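Open Day at Plandiren Brings 200 Visitors to See Robots Sort Household Goods

PLESANVILLE – The robot workshop of Plandiren opened its doors to the public on Friday, and some 200 people came to see how machines learn to pick up ordinary things from the home.

It was the second open day of the company, and the first one where guests could stand close to the work. Last year the visitors had to look through a window from the corridor, and many of them wrote in the guest book that they could not see much. This time the groups were limited to 16 persons, and each group stayed 15 minutes at every station.

"We received many letters from schools after last year, and we wanted to do it better," said Idun Eide, who leads the workshop. "The people in Plesanville see our building every day when they take the bus. It is normal that they want to know what happens inside."

The day started at 9 in the morning with a short talk in the canteen. Eide explained that Plandiren does not build robot arms. It buys them, adds grippers and writes the programs which decide where the gripper should close. The customers are mostly warehouses that handle returned goods, where one box can contain a toy, a kitchen tool and a bottle of shampoo together.

After the talk the groups walked to the hall on the ground floor. The first station, prepared by Jacobus Adams, was about safety. Adams showed the emergency stop and let the children press it, which was for many of them the best moment of the day. He also explained the line on the floor that no one may cross while the arm is moving.

At the second station Neema Mbwambo presented the picking work. An arm reached down into a bin with small objects, and the visitors could follow on a screen which object the program had chosen. Mbwambo told the groups that flat and long objects are often harder than round ones, especially when they lie close to a wall. The fingers need space on both sides, and near the wall there is not much space.

She also answered many questions about mistakes. One visitor asked what happens if the robot takes nothing. Mbwambo replied that an empty try is also saved, and that the team uses such tries when they train the program again. According to her, the workshop has a list of 400 different household objects for the tests, and new ones are added every month. Several guests offered to bring things from their own kitchens. 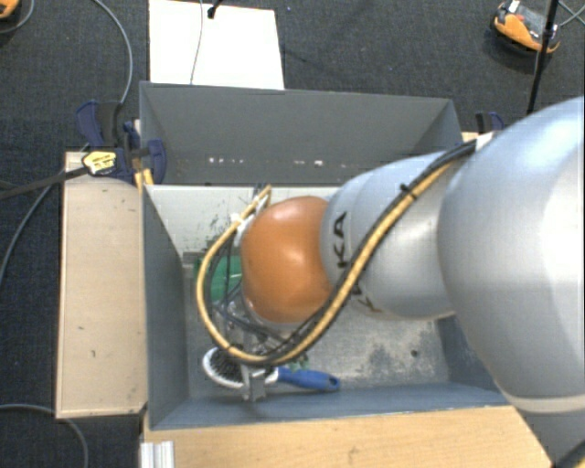 The gripper at work in the bin, with one finger over a blue-handled hairbrush. Photo: Plandiren

The third station belonged to a guest, the small company Dindeo, which makes software for planning the path of an arm. Yuzuki Murakami from Dindeo had prepared a game on two laptops. The players had to move a drawn arm from one side of a shelf to the other without touching anything. Murakami said that adults usually needed more time than the children, and she had to ask some fathers to give the mouse to the next person in the line.

Not all the visitors came only for fun. Thandeka Swanepoel teaches technical subjects at the Morikawa school and arrived with her class in the early afternoon. She wants to start a robot course in September and was looking for a partner.

"My students know robots from films, where everything is very fast," Swanepoel said. "Today they saw that one pick can take time, and that a person has to check it. For me this was a useful lesson, and two of them already asked about summer work."

Some guests were less satisfied. The hall was warm in the afternoon, and the line for the second station went out to the parking place. Eide said that next time the company will give out tickets with a fixed hour, and that the talk will also be held once in the evening for people who work during the day.

The doors closed at 5. Plandiren plans the next open day for spring. Schools that wish to visit before that can write to the workshop and ask for a morning tour, which is free of charge for groups up to 16 students.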